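Leave the Table Clear

October 2, 2020

The Kusbridge branch library closed for repairs in May and reopened with new furniture. Most of it is fine. The chairs are better than the old ones and the lamps all work. My complaint is with the long tables in the reading room, which now have built-in dividers, charging stations, brochure racks and a raised shelf down the middle. There were 14 places to sit and spread out a newspaper. Now there are 14 places to sit, and the newspaper has to be folded.

I don't think this is a small matter. A public table is one of the few things a town can offer that asks nothing of the person using it. You can read at it, sort tax papers on it, help a child with fractions or lay out a dress pattern. Once someone decides what the table is for, most of those uses go away. The Fasthorpe catalog the furniture came from calls this kind of table a "work point." I have never needed a work point.
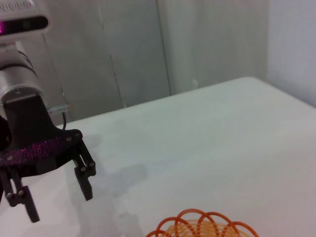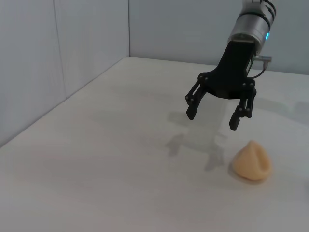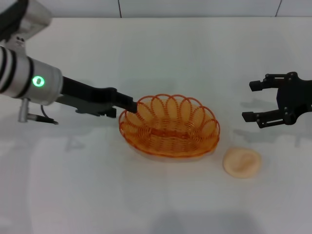 Public furniture is usually bought by people who will not sit at it, and they tend to judge it by the number of features on the order form. The Pruvost report, which the town paid for before the repairs, gave almost 67 pages to storage and power outlets and 2 to the tables. It treats a bare surface as a thing waiting to be finished. A plain white tabletop, with a wide stretch of it left open, would have scored badly in that report, and I would take one over anything we got. You can see what is on it and move your papers where you like.

The usual answer is that people need outlets. They do. The old reading room had them along the wall, and anyone with a laptop sat near the wall. The middle of the room was left for paper. It was a sensible arrangement, and it cost the town very little to keep.

The other answer is privacy. I have some sympathy for that, but a divider that can't be removed serves one kind of visitor all day long. Two people who come in to look over the same map have to stand up to do it.

The town has $1,041 left in the furniture budget. I would spend it on taking the shelves and dividers off one table, filling the screw holes, and leaving it alone for a year. If it sits unused, put them back.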